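June, almost eleven in the evening

My shoulders are tired tonight and I want to write before I sleep, because tomorrow I will forget the small things. We are in the second week of the computer task at Nusteo. The plan says 300 good demonstrations before the end of the month. Today I made 16 that I would keep. In the morning I made only 4, and I was close to asking for another task.

The problem in the morning was me. I was holding the controller too tight, and every small shake of my hand went down into the arm. When I work with my own hands I feel the rail touch the metal and I correct without thinking. With the remote control I feel nothing. I have to look, stop, look again, and move a very little. My mother used to thread a needle like this after her eyes became weak, slowly and with her mouth a little open. I think I also had my mouth open.
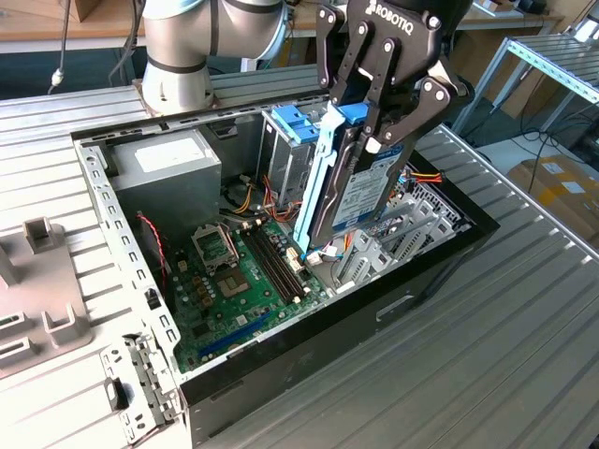 After lunch I tried a different way. I brought the drive above the case and waited there for two breaths before going down. The old instructions from Candari say that we should not pause, since the robot will learn the pause too. But a short wait is better than a crooked entry, and when I watched my afternoon recordings they were much more calm. I wrote this in the shared notes and I hope it is allowed.

The caddy is the difficult part. The drive alone would be simple, but the long blue rails must meet the cage at the correct angle, and if I am turned even slightly, one side goes in and the other side stays out. Then I must lift everything and begin again, and the attempt is thrown away. I do not like to throw away attempts. It feels like wasting bread.

There was a question on the form today: "Was the operator confident?" I did not know how to answer for myself. I put "mostly."

What I find strange is that the robot will learn my habits and not only the task. I always come a little from the left, because it is easier for my wrist. If they train on my recordings, the arm will also come a little from the left, and it has no wrist to protect. I thought about this on the bus and missed the stop at Castillo, so I walked back with my bag in the warm air.

Tomorrow I must ask for a lower chair, fill in the form for the thrown attempts, and buy coffee and rice. I should also call home before eight.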